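## Kellari linen tea towel, grey

I've been selling these from my little shop in Cleltilbridge for nine years and I still get daft about them when a new box turns up. They're woven at a small mill in Grulitz that has been going since 1891, and the pattern (a plain weave with a narrow ribbed border) has hardly changed in all that time.

Straight off the loom they're a bit stiff, I'll admit. Give them three or four washes and they go lovely and soft, and then they'll dry a whole rack of wine glasses without leaving fluff everywhere - my old cotton ones never managed that!

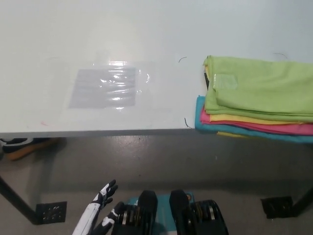

*Clear bag on the white table.*

**Size:** 50 x 70 cm
**Fabric:** pure linen, with a hanging loop on one short side
**Washing:** up to 60 degrees, no softener please
**Price:** £15 each

They shrink a touch in the first wash, mostly in the length. I iron mine while they're damp, but Maja Witkowska, who hems them for me, never irons hers and they look perfectly nice hung over the oven door.

Monogramming takes an extra week. Pop the initials in the order notes, up to three letters, and tell me if you'd like white or navy thread. Monogrammed towels can't come back, I'm afraid - plain ones can, unwashed, within a month.

The undyed ones are out of stock until February.

Amerley Nyarko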